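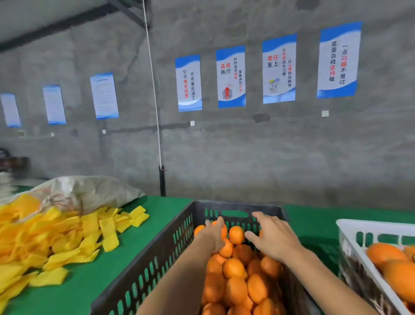

Oranges in a dark gray plastic crate.

Equipment Review: Gaken Major Portable Wildlife Screen Set

Cleltdale Animal Services, Field Equipment Section

Summary

The Gaken Major is a portable screening system intended for moving deer and other hoofed animals out of places where they should not be: school yards, parking structures, loading areas, fenced ball fields. The Field Equipment Section used one set from January through the end of spring. The Section finds the Major suitable for general issue to two-officer crews, with reservations about its ground stakes and its printed instructions. It is not recommended for crews working alone.

Background

Calls for deer in enclosed public places have for some years been handled with whatever the responding crew had in the truck. In most cases this meant tarps, a length of orange snow fence, and the truck itself. Results depended heavily on the crew. Snow fence can be seen through, and a frightened deer will often try to pass through anything it can see through. Tarps held by hand place the officer directly in the animal's path.

The Section was asked to identify a screen that could be carried in a standard pickup, put up quietly, and taken down before dark. Two products were considered. The Gukari drop net was set aside early because it is a capture device and requires a handler trained in restraint. The Major makes no attempt to capture. It forms a solid visual wall that guides the animal toward an exit already open.

What is in the set

The set as delivered contains 14 panels, a wheeled cart, a bag of ground stakes, weighted feet for paved surfaces, and a repair pouch. Each panel is a folding aluminum frame covered in a dull green woven fabric. Set up, a panel stands 97 inches high and 42 inches wide. Adjacent panels join with a pin and a fabric flap that covers the gap. The flap is the best feature of the design. Daylight between two panels is enough to draw an animal's attention, and earlier screens examined by the Section all had this fault.

The cart weighs 103 pounds empty. It rolls well on pavement and packed gravel. On wet grass it needs both officers, and on a slope it should be left at the truck and the panels carried by hand.

Setup

A trained pair can place the full line in the time it takes a second unit to arrive and close off the street. The first attempts were much slower, mainly on account of the pins, which are all the same gray as the frame and are easily dropped. Crews marked theirs with bright tape. The manufacturer could do this at the factory at very little cost.

Noise was a particular concern. Aluminum frames tend to ring when they touch, and a resting deer will be on its feet at the first sharp sound. Gaken has fitted rubber sleeves at the contact points, and these work as intended on the long edges. The corners are bare and should be handled with care. Officers found it best to unfold each panel at the truck and walk it into place upright – the reverse of what the instruction sheet directs.

The instruction sheet is the weakest part of the product. Steps four and five are printed in the wrong order, and the drawing of the weighted feet shows a part not included in the set. The Section has written its own single-page guide, which will be kept in a sleeve on the cart.

Performance in the field

On calls involving a single deer in a fenced area with one open gate, the Major performed very well. The usual method is to set the line across the far third of the enclosure, leave the animal alone for several minutes, and then walk the line forward slowly, two panels at a time. In most cases the deer found the gate without running. One call at a bank drive-through ended with the animal walking out past the deposit window at the pace of an ordinary customer.

Groups were harder. With three or more deer, at least one tends to turn back toward the line, and the officers must stop and wait. The screen held its position in every such instance, although a yearling pushed hard against one panel and bent the lower rail. The rail was straightened in the shop and the panel remains in service.

The set was also used on one Saturday for a stray goat at the county fairgrounds. The goat was not impressed by the screen and chewed the flap. The Major is sold for wild hoofed animals, and the Section does not hold this against it. Crews should nevertheless be aware that livestock accustomed to people will approach the fabric closely.

Wind is a real limit. The panels are tall and solid, and they catch even a moderate breeze. On paved surfaces with the weighted feet, two panels went over during a gusty afternoon behind the middle school. They fell away from the animal and no person was near them. After that call, crews were instructed to leave the set on the truck whenever flags at the site are standing straight out.

Ground stakes

The stakes supplied are too short for the loose soil found along the river side of Cleltdale. They held in turf and in clay. In sand or fresh mulch they pulled free by hand. Longer stakes bought at a hardware store fit the same brackets after light filing – an acceptable repair for one set, but not for a fleet.

Care and storage

The fabric may be hosed down and should be fully dry before folding. One set of panels put away damp had a noticeable odor by the following week, and washing with mild soap removed it. The hinges collect grit and should be brushed out after each use. No lubricant is needed. Folded, the panels take up the bed of a pickup to the height of the side rails, leaving the toolboxes free but not much else. Crews that carry a dog crate will have to choose between the two or bring a second vehicle.

Safety

The Major does not stop a determined animal. A buck in the fall can go through or over it, and officers must keep a clear path of retreat at all times. No officer should stand between the screen and the animal. Members of the public often gather to watch, and several have offered to hold a panel. These offers are to be declined. Where a crowd cannot be moved back, the screen should not be advanced until police assistance has arrived.

The screen is also not a remedy for an injured deer. An animal that cannot stand or walk should be reported to the state wildlife office and left undisturbed, with the panels used only to block the view from the street. It served well for this on one occasion. Screening kept the animal calm and kept passersby from coming close with food and cell phones.

Findings

Visual barrier: very good. The covered joints set it apart from other screens tried.

Ease of setup: good with training, poor with the instruction sheet alone.

Stability: good on turf, fair on pavement, poor in wind.

Durability: good. One bent rail, one chewed flap, no broken hinges.

Recommendation

The Section recommends issue of the Gaken Major to two-officer crews, with longer stakes ordered at the time of purchase and the Section's guide attached to each cart. Crews should complete one practice setup on grass and one on pavement before using the set on a call. The evaluation set will stay at the Cleltdale main yard and may be signed out through the equipment desk.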